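Tatard Catchment Group: minutes of the water monitoring meeting
March 30, 2021, upstairs meeting room

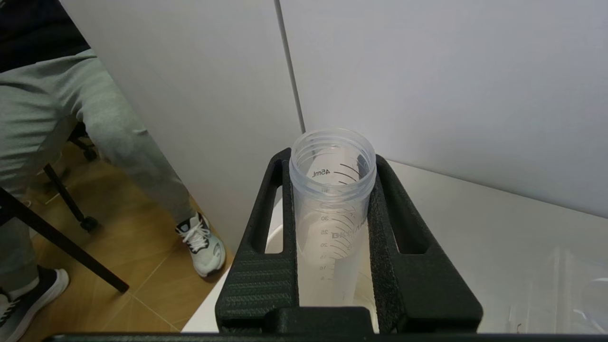 Present: Henrik Reuter (chair), Senga Gillies (minutes), Kulsoom Khattak, Raghda Khoury
Apology: Hywel Gwilliam

1. Previous minutes
Accepted with one correction. Item 4 should read "Skukance Creek", not "Skukance Weir".

2. Turbidity
K. Khattak tabled the March results. Of the samples logged, 94 were within the guideline. The three highest readings all came from the lower ford, after the road grading. Site to stay on the fortnightly program.

3. Labelling
Labels to show site code, time and collector's initials, in pencil. Ink labels will not be accepted by Shetty, who are doing the nutrient analysis again this year.

4. Rainfall gauge
Gauge at the Delter paddock is under-reading. R. Khoury to check the level and clear the funnel. Readings from that gauge are to be left out of the annual summary until this is done.

5. Budget
Balance is over $1000 after the analysis invoice. Replacement waders approved, one pair, size to be confirmed with H. Gwilliam.

6. Other business
Access track behind the pump shed is closed to vehicles. Park at the top gate.

Actions
R. Khoury: gauge
K. Khattak: send corrected site list to Shetty
S. Gillies: waders

Meeting closed 8.40 pm.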